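Fugenmasse von Penel, taugt die was?

Gatti
Auf dem Eimer steht »bis 40 Grad waschfest, schimmelfrei«. Wie wäscht man eine Fuge bei 40 Grad? Hat die jemand im Bad verarbeitet?

hamis921
Ja, im September. Sieht gut aus, sagt aber nach der kurzen Zeit gar nichts. Schimmelfrei ist bei mir noch jede Fuge gewesen, solange sie neu war.

Clemis
Bei mir hält sie seit 2 Jahren. Verstehe das Gemecker nicht.

hamis921
Mit Fenster oder ohne?

Clemis
Mit. Wird jeden Morgen gelüftet.

hamis921
Na also. Dann hält auch die billige aus dem Baumarkt.

Gatti
Genau das ist mein Verdacht. 1000 Bewertungen im Shop und alle klingen gleich. Unser Bad hat kein Fenster, nur einen Lüfter, der mehr brummt als zieht.
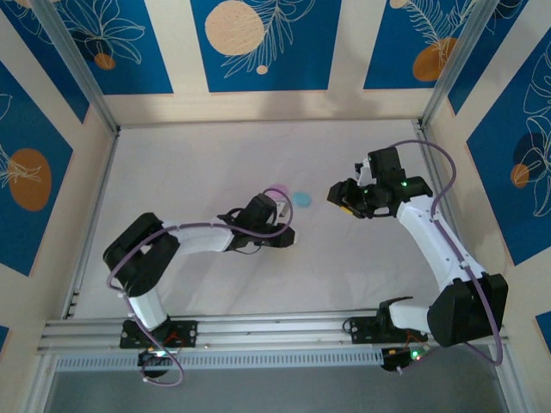

Ich würde also erst mal den Lüfter tauschen und die alten Fugen nur auskratzen, wo sie schwarz sind. Oder spricht was dagegen, alt und neu zu mischen?

Clemis
Den Farbunterschied siehst du immer. Ich würde alles rausholen.

hamis921
Sehe ich anders, hinter der Tür stört das keinen. Silikon in den Ecken aber auf jeden Fall komplett neu.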